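Boletín interno de Larkiria, número de junio
Sección: Cosas que se han roto

La mano que no quería soltar

Quienes pasaron por el laboratorio del segundo piso a media mañana y oyeron un pitido sostenido ya conocen parte de la historia. Para los demás, va el resumen de la avería que ha tenido a Ilari, nuestro humanoide de sobremesa, castigado sin guiones automáticos buena parte del mes.

Los hechos. Durante una serie de agarres repetidos, Ilari cogió una pieza con la mano izquierda, la llevó hasta el punto de entrega y se negó a entregarla. La orden de apertura salió del controlador, llegó a la mano y la mano contestó que sí, que muy bien, que ya estaba abierta. No lo estaba. El programa, que es confiado por naturaleza (lo escribimos nosotros), dio el paso por bueno y mandó el brazo a por la pieza siguiente con la anterior todavía entre los dedos. El dedo índice hizo fuerza contra la mesa, el par subió, saltó el límite y se paró todo. De ahí el pitido.

Conviene decir que la parada funcionó. También conviene decir que Shahzad Malik tenía en ese momento el codo bastante más cerca del brazo de lo que marca la cinta del suelo, y que la cinta del suelo está ahí desde antes que Shahzad. No hubo daños, salvo una taza, que era de la cocina y que no debía estar en el laboratorio. El parte de incidente lleva el código 1378 y se puede leer en la carpeta de seguridad, taza incluida.

La primera teoría fue el firmware, como siempre. La segunda, también como siempre, fue que alguien había tocado algo. Pasamos una tarde entera comparando versiones y otra preguntándonos unos a otros con excesiva cortesía quién había estado allí. Luego escribimos al soporte de Vollent, que nos sirve los actuadores, y nos respondieron pidiendo los registros, que ya habíamos adjuntado. Los adjuntamos de nuevo. Al segundo intento alguien los abrió y vio lo que nosotros habíamos tenido delante: la lectura de posición se quedaba congelada durante 200 milisegundos cada vez que la muñeca giraba hacia fuera, y el controlador rellenaba el hueco con el valor que le habíamos pedido. Es decir, la mano nos repetía nuestra propia orden y nosotros lo tomábamos por un informe.

La culpa era de un conector. Uno pequeño, de los que cuestan menos que el café de la reunión en la que se habla de ellos. Con el giro, el cable tiraba lo justo para que un contacto fallara sin llegar a soltarse. Cuatro apretones y una brida después, la lectura dejó de congelarse en el banco, lo cual nos pareció sospechosamente fácil, y por eso seguimos con pruebas manuales.

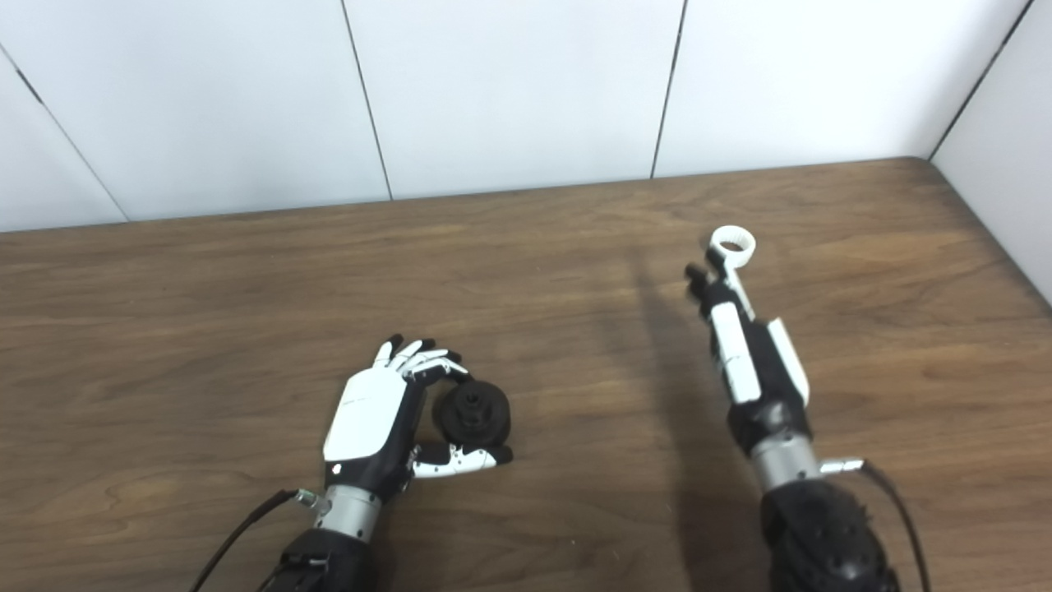 Las pruebas de agarre siguen un guion aburrido a propósito: pinza, pausa de 60 segundos, giro de muñeca, apertura, y vuelta a empezar. Lo hacemos con piezas menudas, que son las que peor perdona la mano, como la negra y redondeada que la izquierda tiene pinzada casi en la punta de los dedos. El cable sale del conector plateado de la muñeca y se va por encima de la mesa, y ese tramo es el que ahora miramos con la desconfianza que antes reservábamos para el firmware. La derecha tiene su propio conector y su propio cable, así que ha entrado en la revisión aunque no se haya quejado nunca.

Mientras no se cierre el parte, rigen estas normas en el laboratorio:

Nadie entra en la zona marcada con los brazos habilitados. Shahzad tampoco.
La apertura de la mano se comprueba con la vista antes de autorizar el paso siguiente, diga lo que diga la pantalla.
Si falta la lectura de posición, el programa se detiene y avisa. Ya no se inventa nada.
Las tazas se quedan en la cocina.

El equipo de Siddiqui, que usa el mismo modelo de muñeca en su célula de montaje, ha pedido copia del procedimiento y ha revisado sus conectores. Encontraron uno flojo. Nos lo comunicaron en un correo de una línea, sin saludo, que hemos decidido interpretar como agradecimiento.

Quien quiera reservar a Ilari para demostraciones tendrá que esperar a la próxima revisión. Las solicitudes se envían al buzón del laboratorio, indicando la fecha y el tipo de pieza.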